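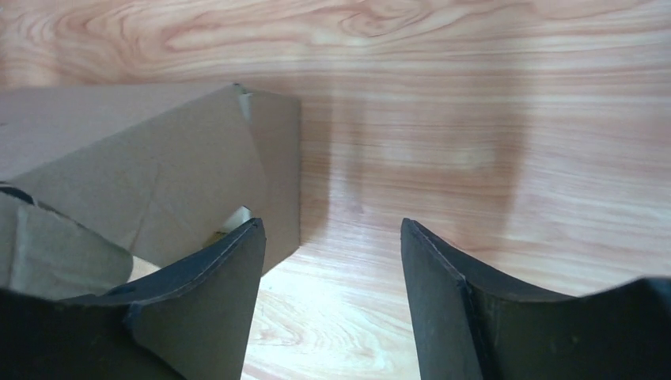 Flesden Plain Mailer: Review

Print this page | E-mail this review

I ship small orders from home, mostly sewing patterns and notions, and I go through a lot of boxes. Last April I switched to the Flesden mailer after my old supplier stopped carrying the size I used. I bought a bundle of 500, finished it, and bought 700 more.

It is a brown corrugated box with no printing on the ones I ordered. They come flat and fold up without tape. The first few took me a while. After that I could do one without looking at the sheet that comes in the bundle.

The creases are the best part. They bend where they should, and the walls stay up while you fill the box. The Banditz mailers I used before had to be bent back and forth first, and the corners sprang open.
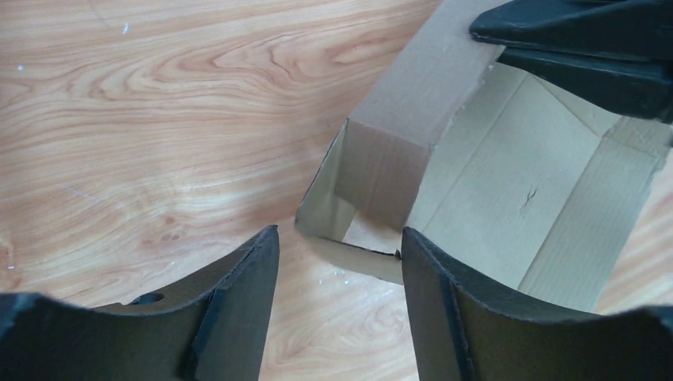 Plain corrugated cardboard, inside and out.

The board marks easily. Small scuffs and faint crease lines are common, and if you send gifts you may want a sheet of tissue inside. My customers have not complained.

The lid has tuck flaps at the side, and they go in best if you start both before pressing the lid down.

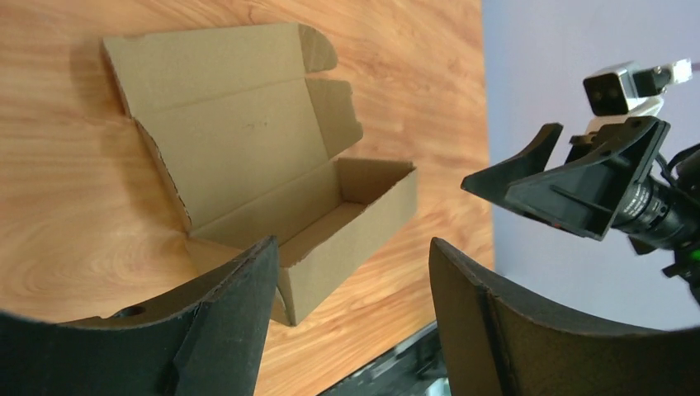 I still put one strip of tape across the front for anything heavy. Patterns and ribbon go without it.

Storage is easy if you keep them flat. Leave the bundle strap on until you need it, or the stack slides.

I would buy them again. I'd like a slightly deeper version for yarn.

Related reviews
Banditz Mailer, Small
Ekanayake Paper Tape Dispenser
Pokosell Label Printer
Flesden Tissue Sheets

Print | E-mail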